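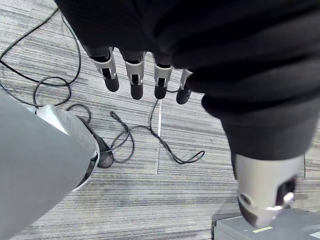

A reader in the fifth grade wrote to ask why workers at a cookie factory would stop working if they still wanted their jobs, and whether they got paid while they stood outside.

The short answer is that it was a strike, and no, the company did not pay them. The long answer needs a few terms.

## Union

A union is a group of workers who deal with their employer together. One worker who asks for more money can be ignored. When 2,000 workers ask at the same time, the employer has to plan for what happens if it says no.

## Contract

The union and the company write down what they agree on. The paper is called a contract. It lists pay, hours, breaks, and safety rules, and it has an end date. At Berkora, the cookie company in the reader's letter, the contract lasted five years and ran out in March.

## Bargaining

Before a contract ends, both sides meet to write the next one. This is called bargaining. Each side brings a list. The Berkora union asked for higher pay and a longer lunch break. The company offered a smaller raise and no change to lunch. They met at the Skernley plant for several weeks and did not agree.

## Strike

A strike is when workers stop working together, on purpose, until a problem is settled. Most unions hold a vote first. At Skernley, nearly 80 percent voted yes.

During a strike:

- The company does not pay the strikers.
- The union may pay them a small amount from a strike fund — money saved up from members' dues.
- Strikers often walk back and forth outside with signs. The line they make is a picket line.

## Mediator

Sometimes a person from outside is asked to help. This person is a mediator. A mediator listens to both sides and suggests a deal, but cannot order anyone to take it.

## How it ends

When the two sides have a deal, the union members vote again. If most say yes, the deal becomes the new contract and work starts. If most say no, bargaining goes on. Berkora's second plant, in Vakow, had its own contract and stayed open the whole time.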